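Two Hands, No Robot Yet
By Paula Barbu
2021-02-26 | 30 shares | 2 comments

I thought teaching a robot would mean typing. At Sadar it meant a pair of hand-held grippers and a box I couldn't pack to save my life! My first few tries were awful (sorry, Sadar). 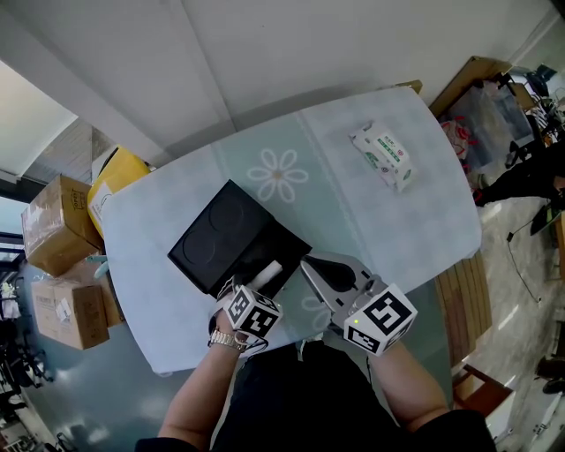 Do you need the robot there while you teach it? Only later, when it tries to copy what the hands did.

They wanted some 300 runs of the same little job. I got faster, then sloppy, then faster again.

We use cookies. Accept | Settings

Related
A Slow August in Cabanatuan
Uvilen Learns to Fold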